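Cell notebook, Groston bench: rules for the open-case work
Oct 18, 2025

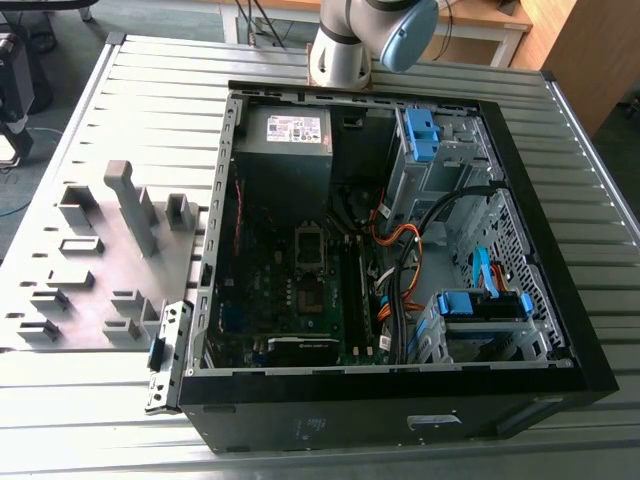 Tower on its side on the slotted table, side panel off. Fixture plate at the left, arm on the far side.

I write this entry mostly because the written rules for this bench are in three places and they do not agree. One sheet is in the binder, one is in the shared folder, and one is only in the head of Carmela Campos, who set up the first version and still gets asked everything. I spent the morning with all three (the third one by telephone). What follows is what I propose we use from Monday. Please write your objections in the margin, with initials.

1. Before anything moves

The computer is treated as live until the person at the bench has checked it personally. It is not enough that the previous shift wrote "unplugged" in the log. Mains cable out, front button held down, then wait 60 seconds. The old sheet said 20 seconds. Carmela says 20 came from a different unit and was copied by mistake, so 60 it is, also for the small cases, so that we do not have to remember two numbers.

The power supply is never opened. This was in the binder but under "disposal", where I would not look for it. I moved it to the first page. The arm is also not allowed to pull on the supply or on the wires that come from it. If the supply must come out, a person takes it out, with the arm in hold and the key removed.

Wrist strap: clipped to the table ground point, not to the case. On Thursday I found myself clipped to the case, from habit, and the case was not connected to anything. So I repeat this also for me.

2. Placement of the case

The case lies flat with the open side up. We had a long discussion last spring if it should stand, because standing is how people have it under the desk. But when it lies down the motherboard faces up and all the approach moves can come from above. The Căpraru cell does it standing and they needed a second clamp and a longer wrist. I don't want this.

Rule for the overhang: nothing that belongs to the case may stick out over the fixture plate. At the left end of the present tower there is a sheet-metal bracket with a blue clip which hangs out past the rim of the case, over the table. It is easy to forget it when you look only at the rim. The keep-out box must be drawn from the farthest metal and not from the rim. I changed the text from "edge of case" to "outermost part of case, including brackets, doors and handles".

The same for height. The drive cage has a bright blue handle that points up, and the height value in the program was taken from the cage, before someone thought of the handle. I now ask that the height is measured at the highest plastic, then 50 mm added, and this is the travel plane. Not lower for any reason. If the cycle becomes slower, it becomes slower.

3. The fixture plate

The blocks stay where they are. I know that some of us move one to make place for a screwdriver, and then put it back "the same". The same is not good enough, because the program takes the position from the drawing and does not look.

The tall post with the hooked top is the problem piece. It is the tallest thing on the plate and it is near the side where the case is. In the simulation file from Jitside it was a plain box with the height of its neighbor. I replaced the box with the real outline, hook included. Please do not use the older file. I renamed it with OLD in front, and I would like to delete it at the end of the month if nobody protests.

Question for Carmela: should the plate have its own keep-out box or should each block have one? One box is simple but then we lose the space above the low step-shaped blocks, and we will want this space later. I left it as one box for now.

4. Cables

This is the part where our sheets were the most different. Binder: "remove all loose cables before start". Folder: "cables may remain if secured". Carmela: "it depends".

I tried to write down on what it depends, with the present tower as the case to think about. In this one there is a bundle of orange, red and yellow wires that goes in a loop along the center, and two black cables in long arcs from the right side down past the memory slots. A blue SATA cable goes down toward the lower bay and is partly behind sheet metal. So:

- A cable which crosses the opening above a target part must be tied back or taken out by hand before the program starts.
- A cable which lies outside the path may stay, but it must be written in the log by color and by where it goes.
- A cable which is partly hidden counts as crossing, until somebody has followed it with a finger to both ends.
- The arm never moves a cable out of the way to reach something else. If a cable is in the way, this is a stop.

The third one will be unpopular. I still want it. Half of our stops in the old log were with a cable that "was fine from the front".

5. The socket and the memory slots

Both memory slots are empty on this board, and there is no processor in the socket. An empty socket is more delicate than a full one, and new people often think the opposite, that when the processor is gone there is nothing to protect. Rule: treat the empty socket as a no-touch area. No tool passes over it below the travel plane. If the board should be reused, a cover goes on the socket before any other work, and the covers are in the Cekgate drawer, second from the top. If there are no more covers, we don't start with that board, and we don't make a cover from tape.

For the force limit I found two values, one in the program and one in the binder. I will not write either of them here until I have measured with the gauge, so that this page does not become the fourth place.

6. Blue means handle, but only for people

Many of the parts that are made to be released by hand are blue: the handle on the drive cage, the latch on the drive sled, a smaller tab on its right side. It is a good habit from the manufacturer and I use it when I teach somebody new where to put the fingers. But it should not be in our rules as a general truth. The clip on the bracket is also blue, the SATA cable is also blue, and even the end cap on the arm is a light blue. If somebody writes "grip on blue" in a work instruction, I will send it back. Write the name of the part and its position.

For the sled: latch first, small tab second, then stop and look. The binder has no "look". I added it.

7. Where the person stands

While the arm is enabled, both hands are behind the edge rail of the table. Leaning over the case to read the label on the power supply is not a small exception. The label has very small print and everyone wants to go near it. So the label is read and copied to the log before enabling, or it is not read.

The arm base is at the far edge of the table, just behind the case, and when the case is large like this one it comes near to the base. I think we should have a minimum distance there too. The old text says nothing. I wrote "a flat hand must pass freely between case and base", which is not elegant, but it can be checked without a tool.

There is also the thin blue cable on the carpet at the back. It must go in a floor cover or along the wall. Not a robot rule, I know, but the walking path is part of the bench in my opinion.

8. Log

One line for every start and one line for every stop, also when the stop was "for nothing". In the last book there were 400 lines and very few of them say why. I don't ask for a novel. Who, which case, what was stopped, what was touched after. If you touched nothing, write "nothing".

Open points
- Force limit, measure with the gauge (me).
- One keep-out box or many (Carmela).
- Is the hold state enough for hand work inside the case, or do we need the power fully off? I say fully off. The Căpraru people say hold is allowed with their safety unit, but we have not the same unit.
- Print the new sheet and take the old one out of the binder. Take it out, please, do not put the new one on top.

Carmela read sections 1 to 4 and has corrected my English in two places and my number in one. Sections 5 to 8 she will read next week.

Last updated: October, after first margin notes
2 comments | 0 shares
Groston bench notebook | Contact: ask at the bench | Back to top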